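# Tremero under-desk footrest, three months in

I bought the Tremero because my desk is too high and can't be lowered. It sits on a fixed frame, and with the chair raised to suit my elbows my feet only just reach the floor. By four in the afternoon the backs of my legs were sore.

The footrest is a foam wedge with a zip-off cover. It weighs very little and arrives squashed in a bag, so give it a night to fill out. Mine had a faint glue smell that was gone in 3 days.

Comfort is good. The foam is firmer than the Clarkel one I had before, which went flat in the middle by August and never came back. The Tremero has kept its shape so far. Turned over, it rocks a little – fine for phone calls, annoying when typing.

The cover is the weak part. It collects lint, and the zipper snags at the corner unless you hold the fabric tight. I have washed it 5 times on cold. The color has held up but the seam along the back edge is starting to fray.

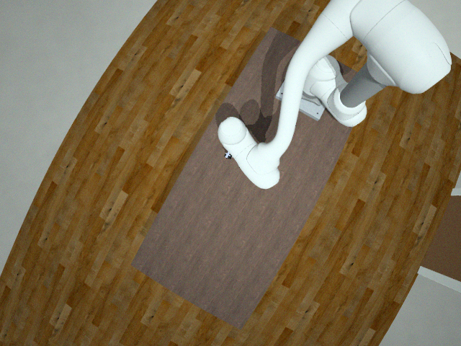
*Page last changed in August*

Grip depends on your floor. On carpet it stays where you put it. On bare boards it creeps forward until you are chasing it with your heels. The rubber dots underneath are small and pick up dust quickly. Wiping them with a damp cloth helps for a day or two. I ended up putting a strip of shelf liner under it, and that fixed the problem.

Height is the other thing to check. There is one size, with a removable slice of foam at the bottom. I am short and use both layers. A taller person at the same desk took the slice out and still found it too high.

I also tried a Josard footrest, a hard plastic one with a tilting plate. It holds its position better and wipes clean, but it clicks every time you move and it's cold on bare feet in the morning. I returned it.

**Good:** firm foam, light, washable cover

**Bad:** slides on smooth floors, poor zipper, one size

I'd buy it again for a carpeted room. For a wood floor, get the shelf liner at the same time.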